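## 3. How shoppers talk about ripeness

I came to this question through my own kitchen, I'll admit. My housemate and I could never agree on when a banana was ready to eat, and after a few months of that I started asking strangers. Yolanda Bedoya and I ended up talking to 116 shoppers at Omach, a covered market with a good mix of regulars and people just passing through, and every one of them had an opinion (some had several, and a few followed us to the next stall to add one more!).

We kept the questions loose. People were asked which fruit they'd pick for today, which for later in the week, and what they'd call each kind. We wrote down the words exactly as they came out, so "spotty," "freckled" and "my grandma's kind" all stayed separate until the coding stage.
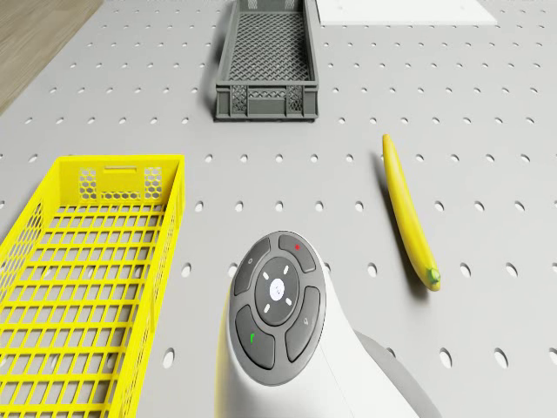
*Figure 3. Single banana and two plastic crates on a perforated table (computer rendering).*

Coding was slower than I'd hoped. Đạt Huỳnh and I each went through all 563 phrases alone, then sat down together and argued. We mostly split over words like "soft," which some shoppers used as praise and others as a complaint. In the end we gave those words two codes and let the rest of the sentence decide, a fix we borrowed from Echeverri's notes on bread.

Color words came up far more with people shopping for a family. Folks buying for themselves talked about feel and smell, and they were a lot pickier about timing. I'd love to say we saw that coming, but our September pilot had pointed the other way, and I still don't fully know what to make of it. Section 4 takes up the timing words in more detail.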